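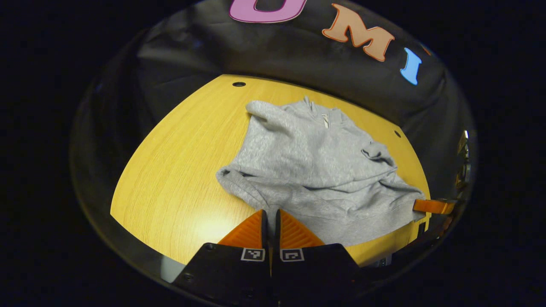

Communiqué de presse

Relais de Biltordale : les inscriptions sont ouvertes

Le club de course Nundell organise en avril son relais du soir, ouvert aux équipes de 2 personnes. Le départ sera donné à 18 h devant le stade Friesen, pour une boucle de 8 km par le chemin de Sevby. L'an passé, 223 coureurs ont participé. La lampe frontale est obligatoire.

Contact presse : Darlene Lachance, club Nundell.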